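Preparing the Pen Cup on a Study Table

Guidance for staff and room users, Kallthorpe Study Centre
Revised April 14, 2023

Every study table at Kallthorpe and at the Tustgate annexe is supplied with a cup for pens and markers. The cup is set out at the start of the day by whoever opens the room and is checked again at closing. The steps below apply to all 142 tables in the two buildings and replace the sheet previously kept in the Drummond Room.

What you will need

- one plain paper cup, clean and dry, with no lid
- one marker
- one clear-barrelled pen
- a sheet of scrap paper
- a soft dry cloth

Cups are stored in sleeves of 100 in the stationery cupboard on each floor. Please finish an open sleeve before starting another. Pens and markers are kept on the shelf beneath, in the trays labelled by type. Coloured paper cups left over from functions should not be used on study tables.

Step 1. Clear and wipe the table

Remove papers, wrappers and any personal belongings. Belongings go to the front desk with a note of the table number. Wipe the top with the dry cloth. If there are ink marks, use the spray provided and allow the surface to dry fully before anything is placed on it. The white tops show ink readily and old marks are difficult to lift, so any that remain after one attempt should be entered in the room book and left for the cleaning team.

Step 2. Place the cup

Check the cup for dents at the rim and for softness at the base. A cup which has held a drink is not to be reused for pens, even if it has been rinsed. Stand it on its base with the open end upwards, towards the back of the table, where a reader's elbow will not reach it. It should be possible to open a large book in front of the cup without moving it.

Lay the marker on the table beside the cup for the time being. It goes in after it has been tested.
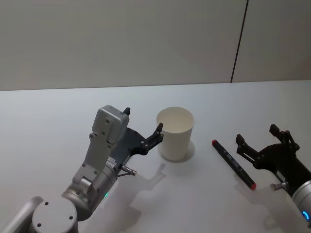

Yuto Hoshino asks whether a heavier container might be allowed, as a paper cup with several long markers in it will tip over when the table is knocked. The point is a fair one. Rooms may use a ceramic or metal pot if they already have one, provided that it is no taller than the paper cup and has a flat base. New pots will not be bought this year. Where paper is used, the simplest remedy is to keep the contents few and to spread them around the rim.

Step 3. Test the marker

Remove the cap and draw a short line on the scrap paper. The line should be even from end to end. If it is faint, replace the cap, lay the marker on its side for a few minutes and try once more. A marker that fails a second time is withdrawn and placed in the spent tray.

Push the cap on until it clicks. A loose cap is the commonest fault found at the closing check, and a marker left open overnight will seldom be of use the next morning.

Do not test markers on the table, on the cup or on the back of the hand.

Step 4. Put the marker in the cup

Lower the marker into the cup with the cap uppermost. It will lean against the rim, and this is quite acceptable. Standing it cap upwards lets the next person see the colour of the cap and take it out without touching the writing end. Should the cup begin to tilt, move the marker so that it leans the other way, or turn the cup a little on its base.

Cap colour and barrel colour do not always agree on the markers we hold. If you are uncertain what a marker will write, go by the line on your scrap paper. Please do not exchange caps between markers in order to make them match.

Step 5. Check the pen

The pen should be checked in much the same way. A clear barrel makes it easy to judge how much ink is left, and any pen that is nearly empty should be taken out of use before it fails a reader in the middle of a page. Look also at the tip. If ink has gathered there, roll the tip lightly over the scrap paper until it runs clean.

Some pens in the present stock unscrew near the tip. Hold the barrel in one hand and the tip end in the other, and tighten gently. Excessive force will split the barrel. 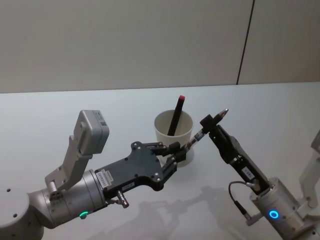

Marker standing in the cup, clear pen outside it.

Once checked, the pen is put in beside the marker. Retractable pens go in with the tip withdrawn and pointing down. Capped pens go in with the cap uppermost, as for markers.

Step 6. Closing check

At closing, look into each cup. Remove anything that does not belong there, such as used tissues, pencil shavings, sweet wrappers or loose change. Coins are handed in at the front desk. Replace missing pens from the shelf and record the number taken on the stock card inside the cupboard door.

Cups that are stained, split or soft should be flattened and put in the paper recycling. The others may stay on their tables overnight.

Tables used by groups

Groups booking the Prendolon Room may ask for additional markers in assorted colours. These are issued in a second cup, which is returned to the front desk by the person who made the booking. Please do not put the whole supply into a single cup. Long markers packed tightly together pull one another's caps off when they are lifted out.

Readers who bring their own pens are asked to keep them apart from the Centre's cup. Pens cannot be returned to an owner once they have gone back to the shelf.

Stock and reordering

The Centre issued 1,170 pens and 690 markers in the last full year. A large share of the markers were replaced because they had dried out, and the greater part of that loss could be avoided by attending to Step 3. When the card in your cupboard shows that the last tray has been opened, send a request to Alasdair Buchanan at the front desk, stating the floor and the type required. Requests received by the end of the week are normally filled in the following one. The annual count takes place in March, and cupboards are closed for that morning.

Staff who find that a step cannot be followed in their room, for instance where the tables are sloped, should write to the same address and describe the arrangement they use at present.

Contact: Front Desk, Kallthorpe Study Centre | © Kallthorpe Study Centre | Back to top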